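# Open day at the Mumitus robot hall, Candgate: is it worth it, and can visitors try something?

**slow_bicycle**

Good evening to all. I moved to Candgate in February and I saw a notice that Mumitus will open its robot hall on Rotton Road to visitors in August 2026. I would like to go with my daughter, who is eleven years old, and maybe also with my father, who walks with a stick.

I have some doubts before I book. The notice is very short. It says "demonstrations of handling work" and the hours, and nothing more. My experience with such days is mixed. Last year, in another town, we travelled a long way to see one machine behind a glass, and it was switched off for the lunch time of the staff. My daughter still talks about it, and not kindly.

So I would like to know:

- Is something moving all the time, or do you wait for a fixed hour?
- May a visitor hold or try anything, or do you only look?
- Is there a place to sit?
- Is the entrance free? I could not find a price.

If somebody has been at the earlier open day, I would be thankful for any detail. I don't understand much about robots, so simple words please.

---

**lampshade_ted**

Went to the last one. It was alright. Parking is terrible, take the 127 bus, it stops at the gate. The coffee was free but it was finished before noon. Can't remember any glass.

---

**plum_and_barley**

I was there on the previous open day with my two nephews and I will try to reply in the same order as you asked.

Moving all the time: not exactly, but more than I expected. There are two parts. In the big part, the arms do a short show at fixed times, with a person who explains through a microphone. Between the shows they stand still. The board with the times hangs beside the cloakroom and it is easy to miss, so please take a photo of it when you come in. In the smaller part, called the Hyvönen room, the teaching tables are in use for the whole day. We spent most of our time there and the boys did not want to leave.

What is done at these tables was new for me. I thought somebody would sit at a computer and write instructions. In fact a person stands at the table with a black gripper in each hand and does an ordinary small job with them, again and again. The movements are recorded, and later they are used so that the robot can learn the job. On the grippers there are white plates with black dots. I asked about them, and the guide told us that the cameras follow the dots and in this way they know where each hand is and how it is turned.

The jobs look very easy from outside. Pick up a shuttlecock, carry it to a clear bin, let it go, start again. One of the guides had a list where she marked each good attempt, and it had arrived at 918 when we were watching. She said that the target for one job was 1,180. My older nephew asked if she was not bored, and she answered that she listens to the radio.

May you try: yes, but you must write your name on the list at the door of the Hyvönen room. They took 100 names that day and then the list was closed, a little after lunch. I recommend to go there first and to see the big arms afterwards. Each person gets a few minutes. For children they asked that they can hold both grippers without a rest on the table, and with eleven years it should be no problem. My younger nephew is seven and he managed with one hand only - he was still proud.

Some small advice for the trying:

1. Short sleeves or sleeves pushed up. The guide asked me to take off my jacket.
2. Let the cables hang. I tried to hold them out of the way with my little finger and this made everything worse.
3. Close the gripper slowly on light things. I was too quick with the shuttlecock and it jumped from the table.
4. If you drop something, leave it on the floor and tell the guide. They stop the recording before they pick it up.

A place to sit: there are benches in the big part. In the Hyvönen room I did not see chairs for visitors, and you must walk over carpet where cables lie, so for your father I would ask at the entrance desk. They were friendly with a lady in a wheelchair and brought her to the table by another side.

The entrance was free for us. We only had to show the booking on the phone.

---

**slow_bicycle**

Thank you both. I have booked for the morning, and we will go with the bus. My daughter has now decided to practise with the kitchen tongs and a ping-pong ball. May I ask one more thing: is the bin high? She is rather small for her age, and I wonder if she can reach over the side.

---

**plum_and_barley**

It stands flat on the table, and the sides are clear, so she will see through them also when her hand is behind. It is the soft kind, of transparent plastic with a beige border, open at the top. If she touches the rim with the gripper it is not a tragedy, I did it more than once. The guide only told me to lift a bit higher before I go across. For the height of the table I can't promise, but my nephew of seven could work there, so I think she will be fine. I put one from my own visit, so she can see how the grippers are held. 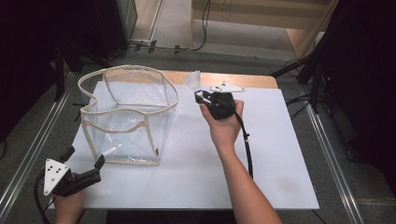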